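Travel and Tourism, Level 2
Handout 6: How air fares work (and why two people in the same row paid different prices)
Updated 9/3/20

Right, this is the one everybody asks me about, so I've written it up properly this time. Have it next to you when you do the Leltwood to Cloncombe exercise, and scribble on it as much as you like!

Start with the seat. When you look at a plane you see one economy cabin, but the airline's system sees a stack of fare classes, each with its own letter, price and rules. A passenger on the cheapest letter and a passenger on the dearest get the same seat and the same sandwich. What differs is what they can do with the ticket — change it, cancel it, get money back, add a bag without paying extra.

The airline decides how many seats to sell at each letter. Once the cheap ones have gone, the next price up is the lowest you'll be offered. That's why a fare can jump while you're still hunting for your bank card (I've done it, and yes, I sulked). It can come back down too, if bookings are slow and someone in the pricing office opens a cheaper class again.
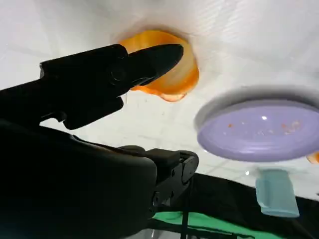 Now, direct or connecting? Students nearly always tell me direct must be dearer. Often it is, but please check before you write it in an answer. Our made-up customer in the exercise is flying in July, with one checked bag, and has a choice of a direct flight or a connection through Allbridge. The connection looks 100 pounds cheaper on the first screen. Add the bag on both legs and a meal during the 3-hour wait and the gap gets a lot smaller. Do the sum on paper and show me your working.

While we're on connections, learn the difference between a through ticket and two separate tickets. On a through ticket, if the first flight is late and you miss the second, the airline has to sort you out with another one. On two separate tickets you're on your own, and the second airline can treat you as a no-show. Customers don't know this. You will have to tell them, nicely, before they pay.

Distance doesn't set the price either. Leltwood to Cloncombe is 1,160 miles and can easily cost more than a flight twice as long, if only one airline flies it and everyone wants to go in the school holidays.

For next time: read the chapter on fare rules in Levchenko (the library has it, short loan only), finish the exercise, and bring one real fare you've looked up yourself, with the bag charge written beside it. Screenshots are fine, but print them, please — the projector is still being awkward.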